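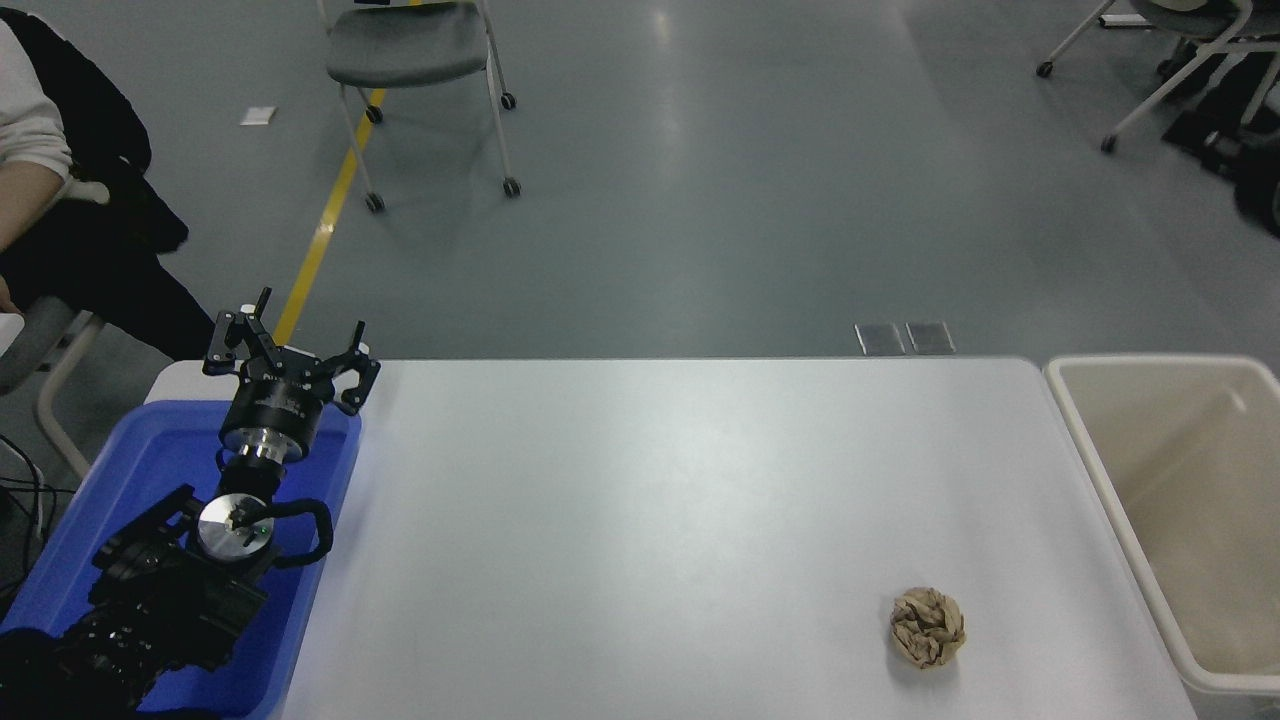
**Tuominen House Residents' Association — minutes of the June meeting**

Held in the ground floor lounge. Veikko Lahtinen took the chair and Leena Kauppinen took the minutes. There were 15 residents present, with apologies from both flats on the top landing.

**1. Last minutes**

Agreed, with one correction. The stopcock list had Bilinton Wing as having one shared valve, and it should say two. Leena has changed it and thanks the sharp-eyed person in flat 22 who spotted it.

**2. Boiler servicing**

Veikko had kindly rung round for prices on the yearly service of the shared boiler, and we had a good long talk about them. Eltlow quoted £285, which covers the service, the safety check and bleeding the radiators in the hallways and lounge. Lornirer came in at £395, but that takes in a full flush of the hallway pipes as well. Several people said the radiators by the back stairs have been cold at the bottom for two winters now, and there was a lot of sympathy for anyone who has to wait there for the lift in January!

After some to and fro it was agreed to go with Lornirer this year and have the flush done, and to ask Eltlow for a fresh price next spring. Eleven in favour, three against, one happy either way.

**Action:** Veikko to book Lornirer for a morning before the end of September, and to put a note through every door with the hours the hot water will be off.

**3. Water pressure in Bilinton Wing**

Showers on the second floor are still weak between seven and eight in the morning. It was suggested that the pump may be set too low — Veikko thought it might equally be scale in the pipe, as the kettles on that side fur up terribly. We didn't settle it, and will ask the engineer to look while he is in the building.

**Action:** Leena to collect notes from second floor residents on which taps are affected and when. A line or two on paper is plenty.

**4. Outside tap**

The tap by the bin store drips and has made the paving green and slippery. A new washer was thought to be enough. Veikko offered to fit one himself, and this was gratefully accepted. The hose is to be unhooked and brought in after use, please, and that goes for all of us.

**5. Any other business**

A reminder that cooking fat should go in the bin and never down the sink. The shared drain was cleared in the spring and we would dearly like it to stay that way.

The key to the meter cupboard is missing from its hook. If it has found its way into a coat pocket, Leena would be glad to have it back.

The meeting closed at 8.40 pm, and tea was had by those who could stay. The next one will be in September, same room, at 7 pm.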